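Call for participants: everyday packing and sorting study

Nelelura Centre for Household Studies, Reltberg campus
Applications close at the end of April

The Centre invites adults to take part in a study of how people put away food and small household goods. The findings will inform the Bettencourt kitchen guidelines for older residents and for people with limited reach.

What participation involves

Participants attend two sessions in the Drurkimach Room on the ground floor. At each session they are seated at a white table and asked to place items of fruit and other light goods into baskets, at their own pace and in whatever order they prefer. The first task uses one banana and one basket. Later tasks introduce more items, including tins and folded tea towels. 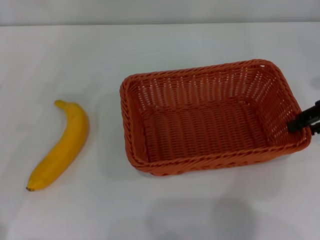
Who may apply

Applicants must be 18 years of age or older and able to sit at a table for the length of a session, with short breaks. No previous experience is required. Left-handed applicants are particularly encouraged to apply, as are people who do most of the cooking in their household. Staff of the Centre and members of their immediate families are not eligible.

Places and reimbursement

There are 32 places. Travel within the city will be reimbursed on presentation of receipts. Tea and coffee are provided — please advise us of any food allergies when you apply, including allergies to fresh fruit.

How to apply

Application forms are available from the front desk and should be returned in writing to Elfriede Hofstetter, Study Coordinator. Applicants will be notified of the outcome by mail.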